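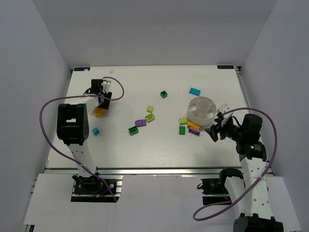 Page last changed: April, by M. Yadav

Sorting small bricks by color: notes for the talk
Speaker: Renu Chaudhary
Slot: 40 minutes with questions. Doors at 9:30.

Opening
Say hello, thank Sarita Srivastava for setting up the chairs and the sound. Ask who has a tub of mixed bricks at home. Wait for the hands. Ask who has ever sorted one to the end. Wait again.

The talk is about small batches. Most people tip the whole tub out, work for an hour, and push what is left back in with their forearm. I did it that way for years. The tub at the Tredlow playroom held 323 bricks when Pankaj and I went through it, and we gave up on the first try with more than half still mixed.

What to put on the table
A white or very light top, cleared of everything else. Dark wood hides the blues and purples. A handful of bricks at a time, spread so that none sit on top of each other. One divided dish, round if you have it, set to one side.

The round dish is better than a row of cups for small batches. You can turn it, so the section you want is always the near one. It also takes up less room, and a cup tips over when a sleeve catches it. Pass the spare dish around now. Get it back before the break.

Which color goes where
Decide before the first brick goes in. Give the center section to a color you don't have much of, as it is the smallest. Orange and purple get outer sections of their own. Leave one section bare for as long as you can. You will want it for the color you forgot.

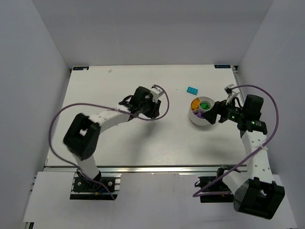

Blue is where people slow down. Light blue, teal and cyan look different side by side and nearly the same when one of them is alone. My rule is to leave those on the table until the rest are in, then line them up and decide once. Green and lime have the same problem but it is milder. Mohit puts all the greens together and splits them later, and that works too.

Don't sort by size in the same pass. Color first, then studs. If a child is helping, skip size altogether.

Turn a brick stud side up before you judge the color. The studs catch the light and the open underside is in shadow.

Numbers, if anyone asks
Second try at Tredlow: 39 minutes for the full tub, two people, small batches. At home by myself I get through about 200 in an evening with the radio on. Don't promise anyone these times.

Storage
Keep this part short. Zip bags for the colors you have a lot of, a lidded box with dividers for the rest. Label the lid and the side. Dinesh Bhatt has the label sheets, send people to him at the back.

Likely questions
Washing: lukewarm water, a little dish soap, dry on a towel overnight.
Odd pieces such as wheels and windows: a separate box, no color sorting.
Printed bricks: go by the base color.

Finish
Hand out a dish and a bag of mixed bricks to each table. Ten minutes of sorting, then dishes back to the front. Collect the name tags at the door.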